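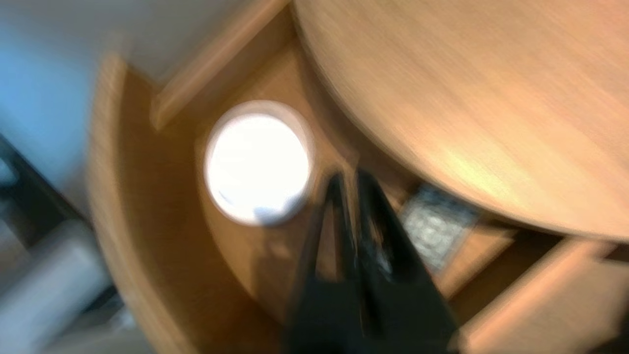 What do people leave behind when they move out of a rented flat, and what do they drag with them up three flights of stairs to the next one? That was my project, and it came from a very selfish place, because I'd moved twice in a year and was fed up with carrying things. I started out thinking price would decide it. Cheap stuff gets left, expensive stuff gets packed. Then I began talking to people and it was all about shape. A round wooden tabletop, a pale one with that big curved edge, is a lovely thing to have in a room and a complete pain in a van, where nothing sits flush against it and you can't stand anything beside it without a blanket. Square furniture travels. I had a whole page of notes on this before I'd even settled on a title.

The brief from Stullmont was to pick a question about everyday housing and answer it with evidence we had collected ourselves, in 2,000 words or fewer. (I've cut this page down from the longer version, so if something seems to jump, that's why.) I chose Stundholm because I live there, and within Stundholm I stuck to the Chala estate, which is nearly all private rentals and where people come and go constantly. You see the evidence on the pavement at the end of every month. Mattresses mostly.

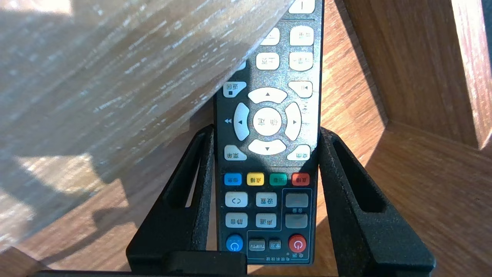 Ming-te Ng
Second-year student, Housing and Society, Stullmont College

Leaflets went through 817 doors on the estate, which took me far longer than I'd planned, and my knees have opinions about the stairwells in the older blocks. The leaflet asked anyone who had moved in the past year to get in touch for a chat. In the end 28 households said yes. I was a bit gutted at first, but my tutor pointed out that I'd have to type up every one of those conversations myself, and after the first few evenings of typing I saw her point!

I asked everyone the same things to begin with: what did you find in the flat when you arrived, what did you bring, what did you leave in the last place, and did you regret any of it. After that I let people wander. The wandering was the best part. One woman spent most of our hour on a bread bin. A couple in one of the top-floor flats disagreed so strongly about whether they had abandoned an ironing board or had it stolen that I've put it down twice, once in each column, with a note.

From all of that I made a list of objects, 477 of them, and sorted each one into taken, left, given away or thrown out. Sorting was harder than it sounds. If you leave a wardrobe for the next tenant and the landlord has it taken to the tip, did you leave it or throw it out? I decided to go with what the person meant to happen. I'm still not sure that was right, and if I did the project again I'd have an extra column for what happened in the end.

So, what did I find? Kitchen things travel. People who had left beds and sofas without a second thought had carried the same frying pan through four addresses. Several told me they pack the kettle last and unpack it first, and I'd guess half the country does the same. 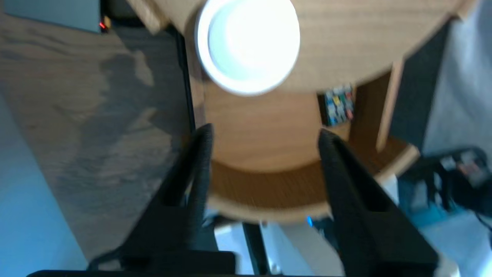
Bowls and plates were mixed. People kept the ones they ate from every day and left the matching sets, which surprised me, as the sets had usually cost more or been a present. A man who had just moved out of a shared house put it quite well when he said the set belonged to the house and the chipped one belonged to him. Glasses nearly always got left, I think just from fear of wrapping them.

Big furniture depended on the stairs. In the blocks with lifts people took far more with them, and in the blocks without lifts there's almost a second-hand market running through the front doors. Someone moves out, the bookcase stays, the next person paints it. I heard about one chest of drawers that had been through so many tenants that the person who has it now had no idea which shop it came from. I tried asking at Dametti, the furniture place on the main road, and they were very kind about it but couldn't tell from my drawing. It wasn't a very good drawing.

Then there were the things that seem to belong to the flat even though somebody must have bought them once. Doormats, shower curtains, curtain poles, little side tables, phones. Hardly anyone I spoke to could say whether these had been there already. Tenancy inventories ought to settle it, but when people dug theirs out (not many could find it) the inventory often said something like "assorted items, lounge". I got quite cross about this in the full report.

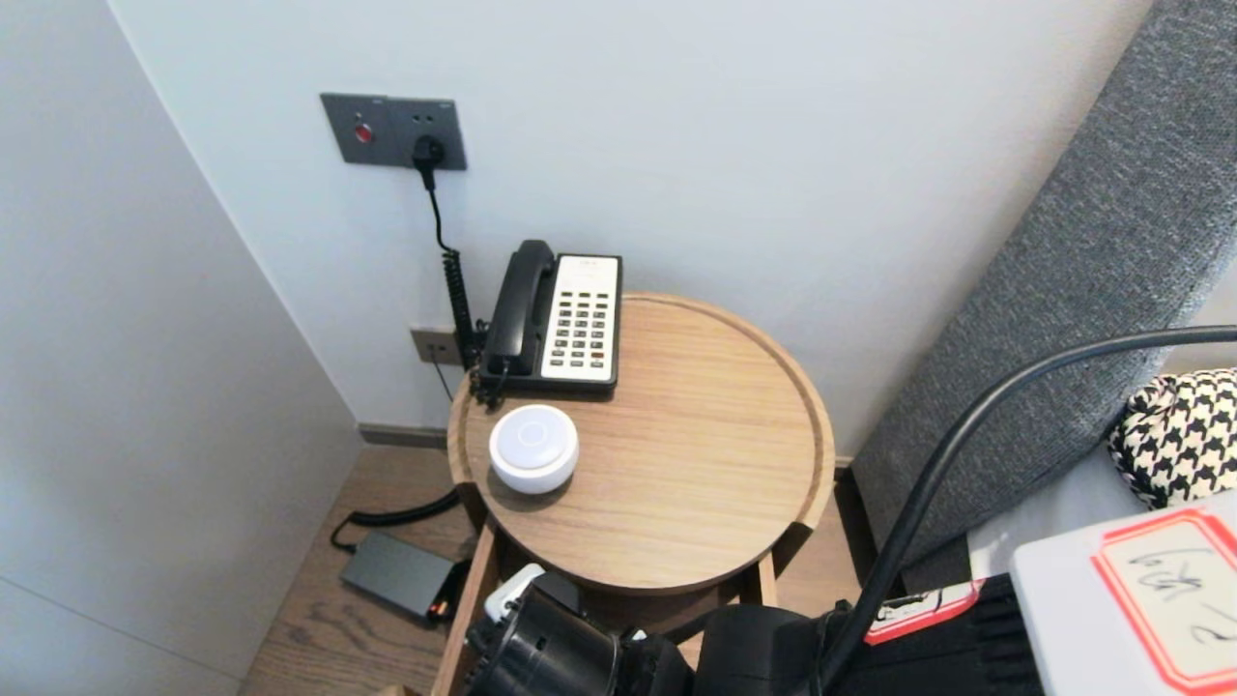

Landline telephone on a round side table in the corner of a room.

Phones deserve a bit more space than I gave them. A few people had a landline they never used and felt oddly guilty about getting rid of. One said it was for her mother, who rings nothing else. Another said he liked having a number that stayed put while he didn't. I asked whether he'd take the number with him next time and he went a bit quiet and said he hadn't thought of that.

Some things went badly. I did nearly all my interviews in December, when people were either too busy to talk or very much in the mood for it, so the answers are probably more sentimental than they'd be in spring. I also only reached people who stayed on the estate or moved into it. Anyone who left Stundholm altogether never saw the leaflet, and I suspect they were the ones who left the most behind.

My recommendation, and I do only have the one, is that letting agents should do the inventory with the tenant standing in the room, naming each thing in plain words. It would take an extra half hour. It would save an awful lot of arguments over deposits, and somebody would finally find out who owns the shower curtain.

Thanks to everyone on Chala who made me tea. The full object list is in the appendix, with the bread bin on the first page.

Report handed in 2024-02-15.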